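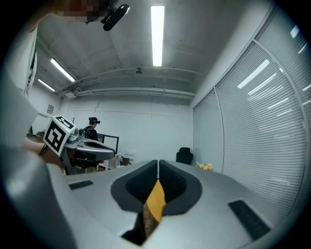
Yellow item, folded.

Skemik 68 microfiber cloth, yellow

General-purpose cloth for glass, steel and sealed counters. Edges are overlocked on all sides. Sold in packs of 23, flat folded.

Part number: 1252
Wash: 3 cycles before first use on lenses
Drying: line or low heat - no fabric softener
Replaces: Pelell cloth, same size

Not for use with bleach or solvent cleaners. Orders placed before October ship from the Lustthorpe warehouse. Trade accounts: Seon-mi Yang, sales desk.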